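Teaching the arm by hand: your questions, my answers

I get the same handful of emails every month from people who have picked up a small arm and want to show it a job without writing much code. I'm Ebbe Vik, I look after the arms at Flurnumari, and this is my attempt to answer everybody at once. Last big tidy-up was November 2020.

Do I need to know how to program?

Not to get going, no. You need to be able to start the recorder, stop the recorder and name your files something you'll still understand in March. I learned that last part the hard way (I had a folder full of things called "good one").

Should I move the arm by hand or use the remote?

Depends on the job! Pushing the arm around by hand is lovely for big, slow moves like wiping or reaching over to a bin. You feel where it's stiff, and you stop fighting it after a while. For anything fiddly I use the remote, because my own hand always ends up blocking the wrist camera. Ingegerd Backlund, who taught me most of this, does everything by remote and is faster than I'll ever be.

How many demonstrations is enough?

For one simple pick and place, I start with 15 just to see whether the setup makes sense, then go up to 100. Our longest set so far is the Hindell sorting job, at 1479 recordings, and I wouldn't wish that on anyone as a first project. Start small, train, watch it fail, and record more of whatever it was bad at.

How should I lay out the work surface?

Keep it plain. I like a matte top, and I like blue painter's tape for splitting it up, two strips crossing each other and you have four areas you can talk about. "Start upper left, finish lower right" is so much easier to say to a helper than waving your arms at a table.
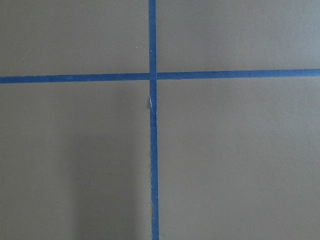

The areas don't have to be equal, and the lines don't have to be perfectly straight either. What matters to me is that the tape stays where it is for the whole set. If you pull it up and lay it again halfway through, write that down, and please don't mix the two batches without checking how they look side by side -- I've lost a good afternoon to exactly that.

Does lighting matter?

More than I'd like. Shadows are the thing I watch for in the wrist view. I don't try to get rid of every one, but I do record under a few different lamps so the arm doesn't learn to expect a shadow in one spot.

I messed up in the middle of a demonstration. Do I delete it?

If you dropped the part and gave up, delete it. If you fumbled, backed off and got it the second time, keep it! Those recoveries are worth having. Vilgot Åberg and I still argue about this one, and he throws out far more than I do.

Why are my movements so jerky on playback?

Usually you're rushing. Slow down, breathe, rest your elbow on something. If it's still jerky, turn down the speed setting on your remote before you go blaming the arm.

Can two people share the recording?

Sure, and I'd encourage it. Just agree on the grip and the resting position first, and put your initials in the file name.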